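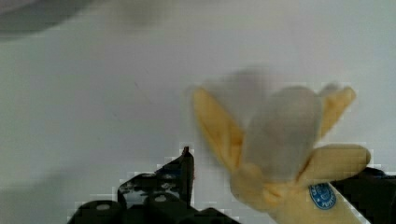 Re: [allotment-list] Slugs, leeks and the water butt rota

Posted by Rianne Van Wijk
12 comments | 2 shares

Jelle Verbruggen wrote:

> Has anyone had any luck growing leeks on the low side, past the Grullanen
> gate? Mine went in after the early potatoes and they've just sat there
> looking like chives. I gave them a feed in July and another in August.
> Also, is it true we're getting a bigger tank? I'm fed up of walking up
> to the top tap with two cans and getting back with one and a half.
>
> Jelle

Hi Jelle, hi all,

Oh, the leeks! I've been on the low side for years and I've had exactly one good winter out of them, and that was the year I forgot to do anything at all. I think the soil down there is just heavier than people expect. It sits wet right through spring and then in a dry summer it goes like a brick, and a leek doesn't like either. When you put yours in, did you make the holes nice and deep? I use the handle of an old rake and go down as far as it'll let me, then drop the leek in and fill the hole with water and leave it alone. No firming in. My dad used to stamp his in with his heel and his were always thin as pencils, so I do the opposite of him.

I'd also try a different variety. I grew Narkton last time (De Smet had the seedlings in trays by the till, quite cheap) and they were slower than my usual ones but much fatter by January. A few had rust on the outer leaves, which looked awful, but I peeled those off and the insides were lovely. We had them in a pie with far too much cheese.

The feed I wouldn't bother with so late in the year. All you get is soft floppy growth and then the first frost has it. Put some muck on in autumn and let the worms get on with it.

Now the slugs, because three of you wrote to me off-list and I'd sooner answer everybody in one go. Yes, they're dreadful this year. I've tried grit, eggshells, copper tape and beer, and the only thing that's made any difference is going out with a torch after ten at night and picking them off. It's disgusting and my neighbours think I'm up to something. I've got a bucket with a lid now and a pair of gloves I don't use for anything else.

Oh, and banana skins. Somebody asked if they're any good under roses. I chop mine up small and put them in the compost with everything else. Buried whole they seem to last forever, and I dug one up in spring that was black and slimy but still very much a banana skin. If you've got a heap going, just chuck them in there and mix them about a bit.
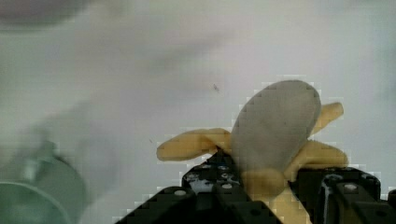
THE TANK

Right, so the tank is happening! It's the 200 litre one from Skorutholm, and it's going behind the shed on the low side, so Jelle, your walking days are over. It came to 162 euros with the stand and the tap, which was less than I'd feared. We still need a bit of guttering to run into it, so if you've got a spare length lying about please shout before we go and buy some. Brown or black, I don't mind, and a dent or two won't hurt.

The rota for the old butts stays as it was. Please do put the lids back on, I fished a very cross frog out of the one by the gate last week.

I'll be down there tomorrow from nine if anybody wants to come and look at where the stand's going. Jelle, bring one of your chive-leeks and I'll have a look at the roots.

Rianne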